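Looking after a hand-held gripper at Drutlow is mostly a matter of screws and pads. The Ferkadex crew checks each tool every 200 grips and swaps the pads at 1,000.

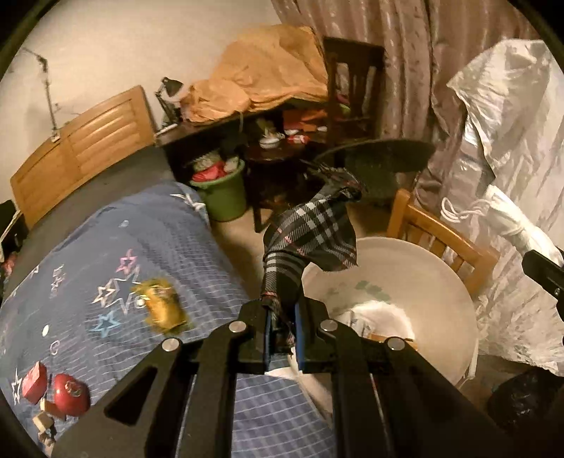 Page last changed: June, Saturday edition

With plaid fabric between the jaws, the two blue pads do the holding. Four round screw heads sit on the upper linkage plates. Llewellyn's shop tightens them in pairs, then closes the jaws 5 times on a cloth before the tool goes back out.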